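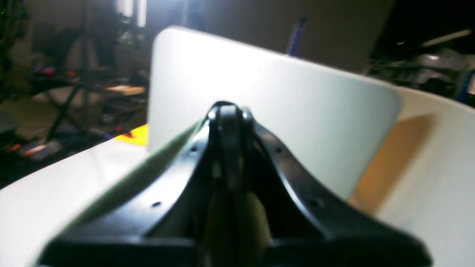 Questions people ask me about our recording sessions

What are you collecting, exactly?
Demonstrations! I drive the arm through a small job, everything it sees and does gets saved, and later the learning system trains on the pile. One run from start to stop is one example. The Floltham set has 3,482 of them so far, and yes, my shoulders know it.

Why is the camera on the wrist?
It goes wherever the gripper goes, so the view stays on the fingers and whatever they're near. You do get a lot of black plastic at the bottom of every picture. That's fine, the system gets used to it much faster than people do.

Shouldn't the background be tidier?
I used to think so. Then we trained on a very clean set (the old Sekar one) and the policy fell apart when somebody parked a cart behind it. Now I leave the stands, shelves and general workshop clutter where they are. A blurry background doesn't bother me, and neither does a bright spot off to one side.

Do you throw out the bad runs?
Some of them. If I fumble a grasp and recover, it stays in, and I tag it "recovery." If the recording drops out or I bump the stop button, it goes. Edith Giraldo checks my tags and disagrees with me pretty often, so ask her if you want the strict version.

How many examples does a new task need?
I plan on 300 before the first training run. Easy tasks have worked with fewer, but then you end up going back to the setup weeks later and nothing is where you left it.

Can I come drive the arm?
Please do! We want different hands in the data, mine are all over it already. A session is 2 hours with a break in the middle. Your first 23 runs are practice and don't get saved to the set, so relax and drop things.

Do I need to know how to code?
Nope. You need to be able to sit still and follow the task card. If you get stuck in the Espinoza recorder, press pause and yell for me.

When does the next round start?
September, afternoons, once the Desus cables are swapped out.

Contact | © Floltham Recording Sessions | Back to top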